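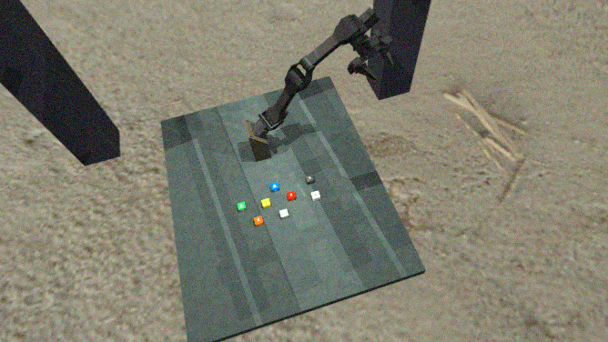 I fell into tenant law by accident, and I blame Josefien Segers. She runs the Friday evening legal clinic in Himgate, two desks in the back of a library, and she'd talked me into sitting in "just to see." By seven I was holding a stranger's lease and a stapler!

The lease belonged to Jozef Van Acker, a retired bus driver, 70, whose landlord had kept his deposit over a scuffed door. He'd brought every receipt since moving in, plus three letters from the landlord, all saying slightly different things. Josefien read them twice, grinned, and started typing.

She works at Lindqvist the rest of the week, doing contracts for shipping companies (she swears she likes it). The firm lets her count clinic evenings toward her hours, and I hear more offices in town are starting to do the same – slowly, and with a lot of forms.

What I loved was how ordinary it all was. No speeches, no marble. Just a polite letter with a deadline in it, and Jozef asking if he could keep the pen.

He got his money back in March, minus the cost of a can of paint. I've been going in most Fridays since, and I'm still on stapler duty.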